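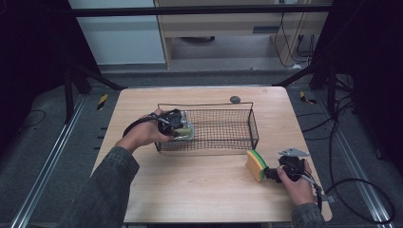 Opened bottle of rye, how long before it goes flat?

I have a bottle of Rarnau rye that I opened in April of last year and forgot in a cabinet. It's a little under half full. I poured some last night and the pepper I remember was mostly gone, and it smelled a bit like wet cardboard. Cork is in one piece and the bottle was standing up the whole time. It cost me $90 so I'd like to save it if I can. Is this normal after a year or is something wrong with the bottle? I also have an unopened one from the same store in Plilthorpe and wonder if I should open it to compare.
Posted by lowproofdan, May 9, 2025

ryeandshine
A year at half full can dull a whiskey, but it's slow and it won't make it unsafe. Losing some spice is normal. Wet cardboard is a different matter and usually points to the cork. Smell the cork by itself. If it smells musty, the whiskey picked it up from there and you can't get it out again.
If the cork smells clean, pour an ounce and leave it in the glass for 20 minutes before you taste it. The first pour from a bottle that has been sitting often smells stale and then comes around. After that, move what's left into a smaller glass bottle with a screw cap and fill it close to the top. Less air in there will slow things down. Keep it out of the sun.
I'd open the second one. Pour both into the same kind of glass and have someone switch them on you.

Cultel_fan
whiskey doesnt go bad, drink it. I have an Achari thats been open for years and its fine

oakbarrel479
Disagree with the post above. It depends on the proof and how much is left. My higher proof bottles hold up for a couple of years, the 80 proof ones fade sooner. Also check your glass. I had that same cardboard smell once and it came from glasses stored upside down on shelf paper. Rinse one with hot water, let it air dry and try again before you blame the rye.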